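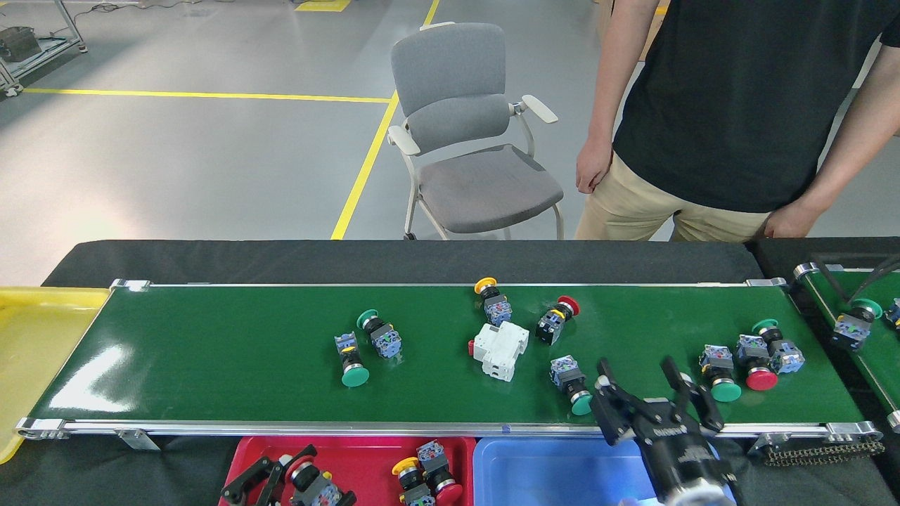
Term project update, week 2 of the spring block. Our group is doing the sorting task: push buttons come down a green belt, the arm picks them up and puts them in the trays at the front. Thread on where we have got to.

The task sheet is short. Red, yellow and green caps, one colour at a time, called out by the assessor at the start of the run. The arm has 90 seconds per colour. Anything dropped on the floor is a penalty, anything put in the wrong tray is a bigger one.

Parts are tipped on to the belt by hand, so they end up lying any way they like. Most of them are on their sides. Our first go at the software assumed you would always see the cap from above, and it was hopeless. We threw it out before Christmas.

The white DIN-rail module in among the buttons is a distractor. It has a small red tab on one side and our colour check kept calling it a red button. Lalit Upadhyay fixed that by setting a minimum size for the red patch. The tab is now ignored.

Green is harder than it should be. Green caps on a green belt, and the belt is glossy, so you get a bright patch of glare towards the left. We have stopped looking for green caps directly. We look for the grey-blue contact block first and then work out which end the cap is on.

That needed more labelled pictures than we had. We now have 2,000, labelled in the evenings between the four of us. If you are starting a project like this, agree how you draw the boxes before you start. We redid a lot of September's because two of us included the contact block and two did not.

Gripping. We use a plain two-finger gripper and go for the block, never the cap. The mushroom caps are round and slide out. The block has flat sides and holds well as long as the wrist is turned to match it.

Where two buttons are lying close together, the open fingers can knock the neighbour. For now we pick whichever one has the most room and come back for the other. Slower, but we lose fewer.

Other teams on the same task: Tritbridge are running the belt slowly and picking as it moves. Costell stop the belt for every pick, same as us. I have not seen what Dutum are doing yet.

Still to do: the second belt, which sits at an angle to the first. The positions we have for belt one are no use there, so it needs its own calibration. Lalit has the lab booked for that on Thursday.

Code will go up after the assessment. Happy to answer questions about the labelling before then.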